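Clomex Skestum Countertop Dishwasher
Owner's Guide, Section 4: Placement, Water Supply and First Wash

Read this section before you plug in the machine. The drain hose and the inlet hose are packed inside the lower rack. Remove them, along with all tape and foam, and keep the carton until the first wash is complete.
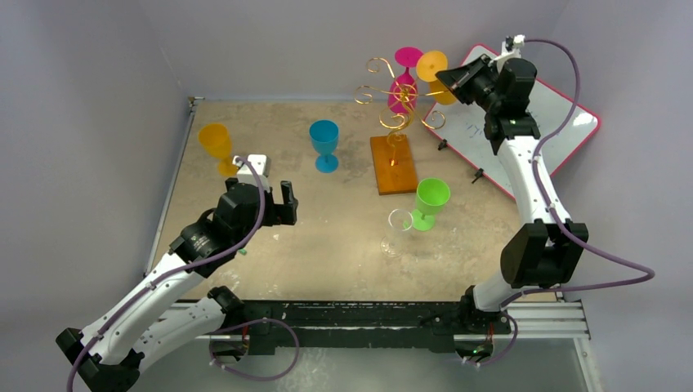

Cherry Mae Sison
Technical Writer, Gornusport Office
Updated May 13, 2018

4.1 Choosing a place

1. Pick a flat counter that can hold the full machine. Loaded and filled, it weighs more than most microwave ovens.
2. Leave 50 mm of open space behind the cabinet for the hoses.
3. Check that the door opens all the way without hitting a faucet or a shelf bracket.
4. Turn the two front feet until the cabinet does not rock. The rear feet do not adjust.

CAUTION: Do not place the machine over a gas burner or on top of another appliance.

4.2 Connecting the hoses

1. Push the drain hose onto the lower outlet and close the clamp.
2. Place the free end of the hose in the sink. It must not sit higher than the top of the door.
3. Screw the inlet hose onto the upper fitting by hand, then give it a quarter turn with a wrench.
4. Fit the other end to the faucet adapter. Threads that do not match need the Vishwakarma adapter ring, sold separately.
5. Open the cold tap slowly and look for drips at both ends.

Note: If you fill from the pitcher instead, leave the inlet fitting capped. Pour water into the top opening until the beep sounds. Stop at the beep.

4.3 Loading glasses

Tall glasses go on the left side of the upper rack. Tilt them so water runs off the base. Stemmed glasses may be washed only if they are marked dishwasher safe. Painted or coated glasses should be washed by hand unless the maker says otherwise.

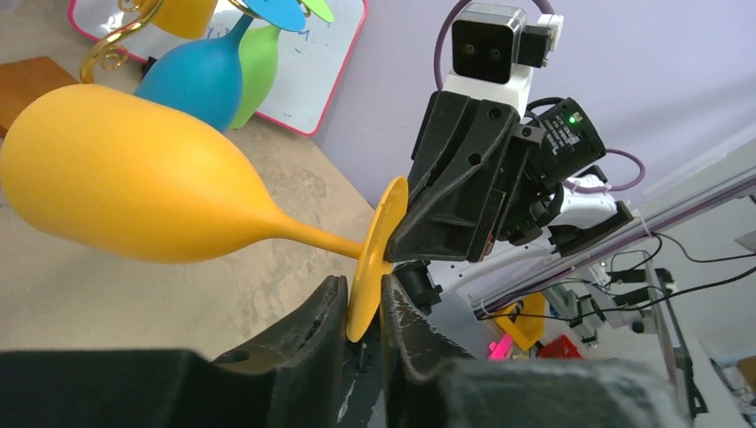
Yellow wine glass on its side, foot upright.

1. Fold down the stem holder.
2. Set the stem in a notch with the bowl facing down.
3. Spin the upper spray arm by hand. It should clear every glass.
4. Put plates in the lower rack last.

CAUTION: A stem that leans on another glass can crack during the wash.

4.4 First wash

Run one cycle with the racks empty and no detergent.

1. Plug the cord directly into a grounded wall outlet. Do not use an extension cord.
2. Close the door until it clicks.
3. Press POWER, then QUICK, then START.
4. When the display shows END, wait 8 minutes and open the door.

A little water left in the filter well is normal. If the display shows E2, the tap is closed or the inlet hose is bent. E4 means water in the base tray. Unplug the machine, close the tap and call service.

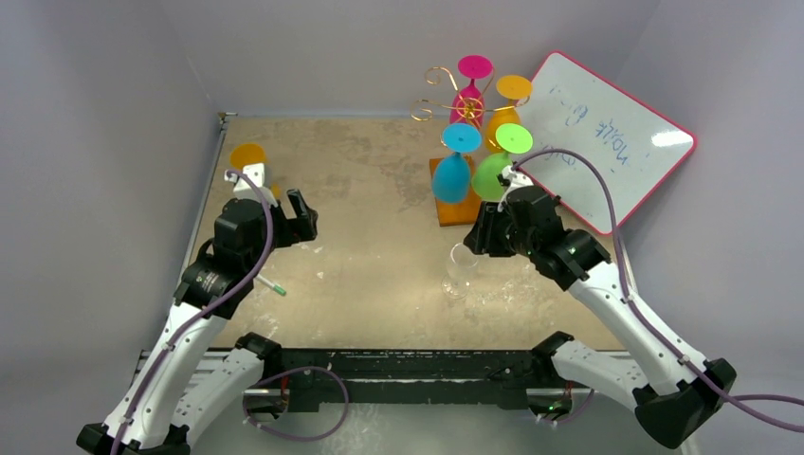

Cherry Mae Sison

4.5 Regular care

Rinse the filter under the tap once a week. Wipe the door seal with a damp cloth and check the lower corners for food. Run an empty hot cycle every month with a cleaner made for dishwashers.

Replacement filters and seals are listed in Section 7.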